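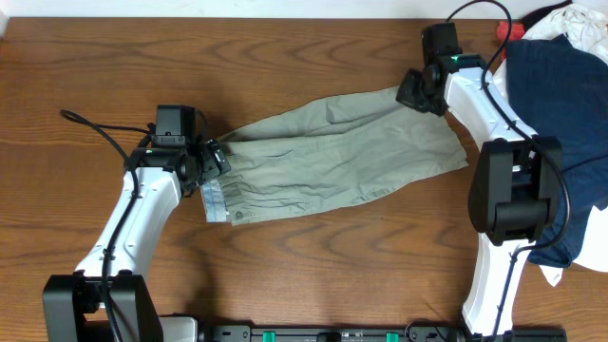 Speaker notes, "What Size Are You?", Rastell evening talks, 7 November 2025

**Opening**

Thank them for coming out to hear a man talk about pants. Wait for the ones who thought this was the gardening talk to leave.

Ask for a show of hands: who knows their waist size? Keep hands up if every pair you own agrees with it. (They'll all go down. If one stays up, compliment the person and move on quickly.)

Tell the wedding story. Nine pairs in a changing room in Jerevard, all with the same number on the label, two of which I could have shared with a friend. Don't do the voice of the sales clerk this time. It got a laugh in October but it ran long.

**What the number is supposed to mean**

A men's waist size looks like a measurement. It has the manners of a measurement. Get out a tape, though, and plenty of pants labeled 34 will give you a good deal more than 34 inches. The polite term is vanity sizing. My tailor, Mrs. Nedelcu, calls it "lying, but kindly."

Women's sizes gave up pretending long ago. An 8 is eight of nothing. Pause here, the women in the audience will want to say something to each other.

Then the point about blocks: a company starts from one pattern, fitted to one person or one dress form, and scales up and down from there. If you're built like that person, you'll love the brand for life. If you aren't, you'll spend years thinking something is wrong with your hips.

**How to measure what you already own**

Slow down for this part. People write things down.

- Find the pair that fits best. Ignore the label.
- Button it, zip it, lay it flat on something hard. Beds are no good.
- Measure straight across the waistband and double it.
- Inseam from the crotch seam to the hem. Rise from the same seam up to the top of the waistband.
- Put the numbers in your phone -- under a name you'll remember. Mine are filed under "pants," and I still lost them once.

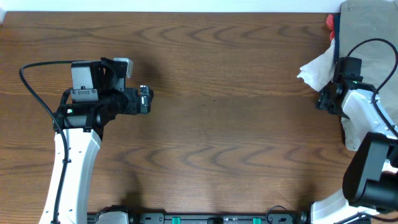
*Table with a wavy grain. Any hard, flat surface will do.*

**Buying by mail**

Jelero story. Ordered four pairs, kept one, sent three back, received an email asking whether I was happy with my fit journey. I was not aware I'd been on one.

The size chart on most sites gives body measurements. What you want is garment measurements, and those tend to be hidden behind a small link, if they're there at all. Write to the store and ask. Vaughan Tapsell has done this so often that one shop now answers him by first name.

If the numbers aren't available, buy for the widest part of you and have the rest taken in. Letting out is another matter. There has to be spare cloth in the seam, and on cheap pants there usually isn't any -- that's part of how they got cheap.

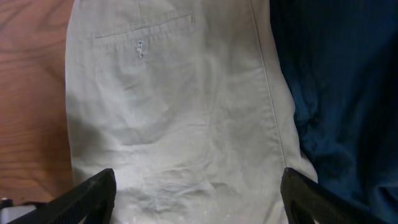

Shayne Tuhiwai thinks I'm too hard on the labels, and told me so after the last run-through: a bad number is still a place to start, and without it we'd be trying on every pair in the store. Read this out. It's a fair objection and I don't have much of an answer, except that I already try on every pair in the store.

**Questions**

Somebody will ask about socks. Say there isn't time.

Tape measures are in the box by the door. Please bring them back.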